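August 17, 2025 – Valtum arm, kitchen bench

Firmware 27 is on. The wrist no longer sulks at startup, so on to lids. Glass is a fine thing to hand a depth sensor if you enjoy fiction. Left the KONKA lid flat beside the blue saucepan and kept the yellow ridged pads on. 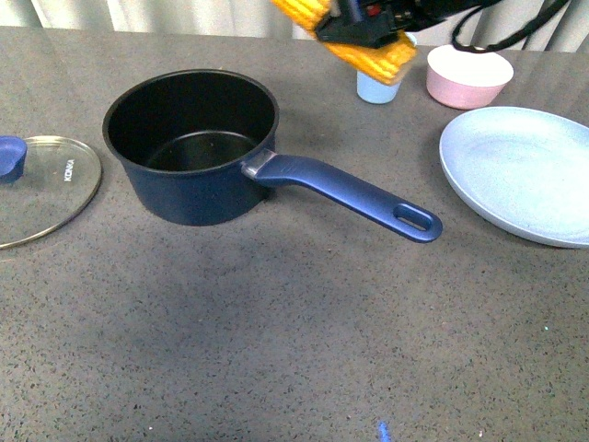

Wusta reckons the grip force is still too high at 409 and wants it at 173 before anyone lends us more crockery. Fair. Set to 173, old value kept in the config – I know us.

Still to do: shorten cable loop, redo wrist zero.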